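4.2 Gripper comparison

Two parallel grippers were compared on the same arm, with the same controller and the same wrist camera. The first, referred to here as Bulex, uses flat fingers with smooth pads. The second, Vrettos, uses linked fingers that taper to a point and carry textured pads. Both were mounted through the Josus adapter plate, and the tool center point was measured again after every change of gripper. Closing speed was held constant, and the force limit was set to 70 percent of the rated value in both cases.

The test set consisted of 13 household objects placed one at a time on the work surface. Starting poses were drawn from a list fixed before the trials began, so that both grippers met the same objects in the same order. A grasp was scored as successful if the object was lifted clear of the surface and held until the arm reached its rest pose. Objects that rotated in the grasp but did not fall were scored as successful and marked for the slip analysis in Section 4.4.

The wrist camera was left in the position used for the Bristenell data. At this mounting the gripper housing takes up a large share of the upper left of the view, and the lower finger reaches in from the left toward the center (Figure 2). The knurled fingertip pad remains in view, which allows the tip to be located directly in the image. The housing region was masked before the images were passed to the grasp controller. The mask was redrawn for each gripper and was not changed between trials. 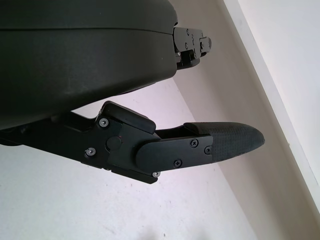
Why was the same camera mounting kept for both grippers?

Moving the camera would have changed the viewpoint along with the fingers, and a difference in success rate could then not be assigned to either one. The cost is that the mounting is not the best one for each gripper taken alone.

Figure 2. Wrist camera view of the gripper, with the lower finger and its tapered, knurled pad.

Vrettos completed 77 percent of its grasps under these settings. Most of its failures fell in the group of thin, flat objects, where the tip touched the surface before the pad had passed under the edge. Lowering the approach height reduced these contacts in a short follow-up run, but the change was not applied to the main trials. Bulex failed more often on rounded objects, which tended to roll out from between the flat pads during closing. On boxes with parallel sides the two grippers could not be separated.

Hand-eye calibration was repeated by Tymofii Nechyporuk in February, after the adapter plate had been removed for cleaning. The new transform differed slightly from the old one in the approach direction. Trials recorded before and after the repeat are reported together, and the split results are given in the appendix. Pad wear was not measured. Both sets of pads were new at the start of the trials and were not replaced.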